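[lista-teleop] Re: Desalinhamento na aproximação em demonstrações simuladas
Data: 31 de agosto de 2024
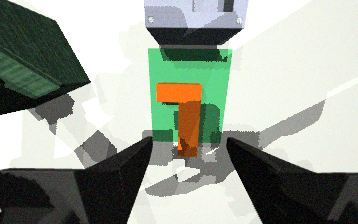 Fig. 1. Vista da câmera de punho em simulação: peça laranja sobre o painel verde, dedos ainda sem contato.

Prezados,

respondo na ordem em que os pontos foram levantados. Cito só os trechos relevantes, o restante está no arquivo da lista.

> Estamos gravando demonstrações por controle remoto no simulador
> Gunden, com a interface Castodley, e o conjunto chegou a 1428
> episódios. A política treinada com eles aproxima bem de longe,
> mas nos últimos centímetros desloca a garra para um dos lados
> e fecha os dedos tarde. Na nossa bancada o erro é maior quando
> a iluminação é randomizada.
>
> Pergunta 1: alguém filtra os episódios em que o operador para
> e corrige antes de fechar?
>
> Pergunta 2: vale a pena desligar as sombras durante a coleta e
> ligar de novo só na hora de renderizar para o treino?
>
> Pergunta 3: a 40 Hz de comando, faz sentido gravar a câmera de
> punho na mesma taxa?

Sobre a pergunta 1. Não filtramos as correções. Filtramos as pausas. São coisas diferentes e o Castodley, na configuração padrão, grava as duas com o mesmo rótulo. Uma correção tem velocidade de efetuador diferente de zero e muda a pose relativa entre garra e peça. Uma pausa é o operador pensando, e uma política sem histórico aprende com ela a ficar parada. Cortamos todo segmento em que a norma do comando fica abaixo do limiar por mais de 2 segundos, exceto quando a abertura da garra está mudando. Sem essa exceção perde-se o fechamento, que quase sempre ocorre com o braço imóvel. Suspeito que o "fecha tarde" de vocês venha daí: verifiquem se o filtro de pausas está olhando só para os seis eixos do braço.

Sobre a pergunta 2. Tentamos e voltamos atrás. O operador que demonstra sem sombras perde a principal indicação de altura na vista de punho e passa a descer mais devagar, com mais pausas. Depois o treino recebe imagens renderizadas com sombras e trajetórias feitas por quem não as via. Na figura dá para ver o caso difícil: a maior parte da haste da peça está na sombra e o laranja vira quase marrom, enquanto a barra horizontal continua bem iluminada. Um segmentador por cor com limiar fixo fica com a barra e descarta boa parte da haste. O centroide sobe e vai para a esquerda. Se a máscara entra como canal adicional na política, o desvio lateral está explicado sem precisar culpar a demonstração.

A ponta inferior da haste, no vão entre os dedos, é justamente a região mais escura da peça. Recomendo usar a máscara de instância do próprio simulador durante o treino e avaliar em separado o segmentador que será usado no robô real. Misturar as duas fontes de erro na mesma rodada não permite concluir nada.

Há também as sombras no fundo branco. São várias, sobrepostas, de contorno duro, e algumas encostam visualmente na ponta dos dedos. Com dedos pretos isso basta para confundir um estimador de abertura baseado em imagem. Usem a abertura lida da junta. O Gunden publica esse valor no estado da garra, mas com um passo de atraso em relação à imagem; corrijam o índice antes de montar os pares observação-ação. Nós descobrimos tarde e regravamos 41 episódios por causa disso. Não era necessário regravar, bastava deslocar o vetor.

Sobre a pergunta 3. Comando a 40 Hz, sim. Imagem, não vejo vantagem. Gravamos o punho na metade da taxa e associamos cada imagem ao último comando com carimbo de tempo anterior a ela. Interpolar comandos de garra binários produz valores intermediários que o operador nunca enviou.

Uma observação sobre o dispositivo de entrada. Com o braço mestre Arnier, a escala de translação 1:1 é confortável para a aproximação e ruim para os últimos centímetros. Reduzimos a escala com o pedal quando a peça entra no vão entre os dedos. A troca de escala precisa ser gravada como evento, ou a descontinuidade de velocidade aparece no conjunto sem explicação. O script de conversão do repositório Cherkaoui já lê esse campo, desde que ele se chame "scale_event"; qualquer outro nome é ignorado sem aviso.

Para reproduzir o problema de vocês eu precisaria de:

- o arquivo de configuração do filtro de pausas;
- dois ou três episódios brutos, antes da conversão, de preferência com iluminação randomizada;
- a versão do Gunden e se o atraso do estado da garra foi compensado.

Podem mandar por link, o servidor da lista recusa anexos grandes.

Saudações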